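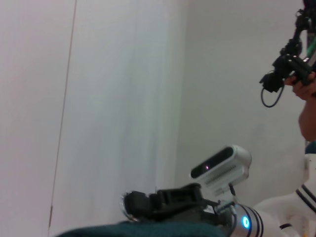 February 8, 2019

So, the walls. I've been going on about the walls since October and I know at least one of you has stopped asking, but I think I've finally made up my mind and I'm leaving them bare.

I did try! I bought three tester pots from the paint shop in Drombridge - a green, a sort of mustard and one called Ziridari Clay that looked gorgeous on the card and like cold gravy once I got it home. They went on a bit of old cardboard, the cardboard got propped up in various places for a fortnight, and every morning I liked all of them a bit less. Off-white it is. It goes slightly pink and grey depending on the light, and it's always a touch brighter in the middle of the wall than at the ends, and I've grown very fond of that.

Then there's the line. It's a thin dark one running down the wall, not quite straight (it leans, and once you've spotted the lean you'll never unsee it), and it fades away before it gets to the bottom. I had a tub of filler ready and everything. The filler is now back in the cupboard under the stairs with the mustard.

I'd also been eyeing up a big framed map from Marnik, the place by the station, but they wanted 600 for it and I had to go and have a sit down with a bun. For that money I'll look at a plain corner quite happily, thank you.

Next job is the skirting in the hall, which has 18 years of other people's gloss on it and comes off in lumps. I've ordered a Yuen scraper and some decent gloves, and I'll let you know how I get on once they turn up.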